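Achterberg large serving tray, cream
Reviewed by Francine Sandhu, Friday, May 17, 2019

I've wanted a proper big tray for years, and I'm so pleased I finally stopped dithering and bought this one! It cost me £28 from the kitchen shop in Furkthorpe, where they had it in cream and a rather gloomy green. Cream won easily.

First thing to say is that it's a good size. Our Sunday teas tend to spread (sandwiches, something sticky, far too many crisps) and I used to ferry it all out on dinner plates. Now I set the tray down at one end of the table and put the smaller dishes straight into it. 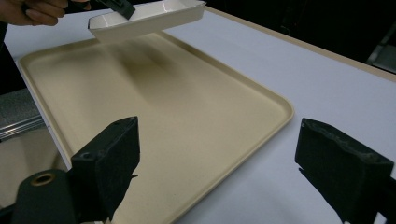 The flat part goes nearly all the way out to the rim, so you don't lose half your space to a fancy sloping edge. I love the matte surface too. It's a soft, pale colour that makes a plain loaf look rather smart, and the rounded corners are a doddle to wipe, with no little crevices for jam to hide in. The rim is low, mind you. Fine for bowls and cake, but I wouldn't carry 5 full mugs down the garden steps on it.

I keep it alongside my older shiny tray, the off-white one with the silver rim, which only used to come out in December.
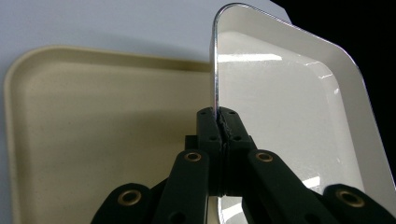
That one is still the dressier of the pair and I'd never part with it, but it shows every fingerprint and I fuss over the edge when I'm washing up. With the Achterberg I just get on with it. Mine has had beetroot on it twice and came up beautifully with washing-up liquid and a soft cloth.

Grumbles? No handles, so you need both hands and a clear path, and it's too long for my cupboard, so it lives on its side next to the bread bin. My friend Kanyarat has already asked to borrow hers, as she calls it, for a christening. I'd happily buy a second one in the same colour.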